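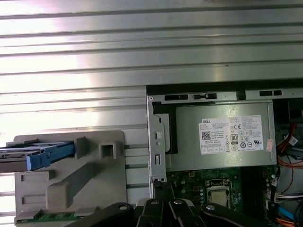 3.2 What comes apart, and in what order

I'll start with the towers, because they made up most of what we had and because I've grown fond of them. The Clilto survey logged 3,159 machines coming through the Vuretti refurbishing shop in Bergate, and 1,526 of those were desktop towers from offices and schools. The rest were laptops, all-in-ones and a pile of thin clients that get their own section (3.4). When I say "tower" from here on I mean the plain kind, big enough to take a full-size hard drive, with a side panel that comes off in one piece.

The first thing to say is that I had the order of work wrong. My draft protocol had people go in from the power supply, then the memory, then the drive, working across the case the way you'd read a page. It looked great on paper! The people at the benches in Bergate ignored it from the first morning. They went for the drive. Their point was that a tower with a drive in it can't leave the room (it has somebody's data on it), and a tower without one can sit on any shelf in the building until there's time for it. So we rewrote the protocol on 16th March and put the drive first, and every timing in this paper comes from the version after that.

Laying the case on its side matters more than I'd expected too. Standing up, you're reaching in past the cables with one hand and holding the thing steady with the other. On its side the whole inside faces you, the cables slump down onto the board, and you can see which ones are in the way before you start pulling. We made it a fixed step.

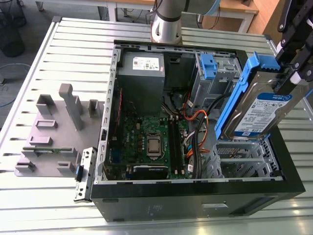
Figure 3. Tower on its side with the side panel off. The 3.5-inch drive is over the right part of the case in its blue caddy; the power supply is at upper left and the motherboard is below it.

The color coding deserves a paragraph of its own. On many of the towers we saw, the parts you're meant to touch are blue: the caddy around the drive, the latch on the cage, sometimes a tab on a bracket. I don't think any of our new starters were told this, and they had all picked it up before lunch. We timed 637 drive removals on towers with colored latches, and when I sat in on those sessions I hardly ever heard a question about where to press. On the all-gray machines I heard it constantly. People would push on a rib, or a rivet, or go looking for a screw that wasn't there. If I could ask the makers for one thing it'd be more blue plastic (any color, really, as long as it's only used for that).

Caddies have their own trouble, though. They flex, and a drive that's been in one for years can hold on quite stubbornly. We asked people to leave the drive in its caddy as far as the sorting table and split the two there, over a tray. This costs a little time per machine and saves a lot of dropped drives, and the caddies stay with the right drives, so a tower that gets a replacement later can have a matching one.

Cables are where my notes get messy. The data cable and the power cable both have to come off the drive, and I'd assumed they would take the same effort.

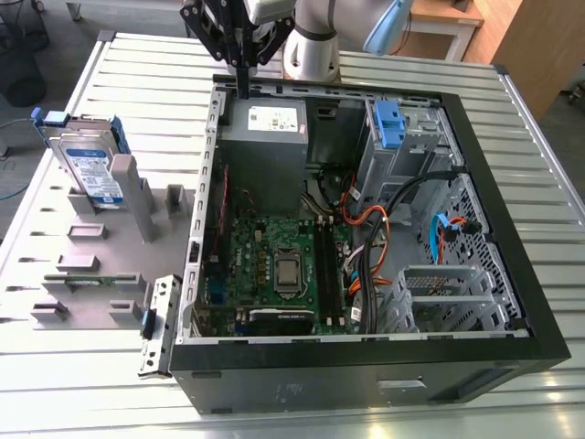 They don't, at least in the towers we worked on. The data connector usually comes away easily once you've found its clip. The power lead is stiffer, it shares a bundle with several others, and it tends to spring back across the cage just as you want the space. We tried Velcro ties, we tried tape, and in the end most people simply tucked the bundle down toward the middle of the case and got on with it. I've left tucking out of the step count, though I went back and forth on that, and a stricter reader could fairly add it back in.

With tucking left out, the drive sequence for a tower comes to 6 steps: lay it down, take off the panel, free the data cable, free the power cable, press the latch, lift out the caddy. The second site, in Quintana, used the same list from June onward with one change. They put both cables into a single step, so their step times can't be compared directly with ours, only the totals. Table 4 gives the totals for both shops, and the memory and power supply times follow in 3.3.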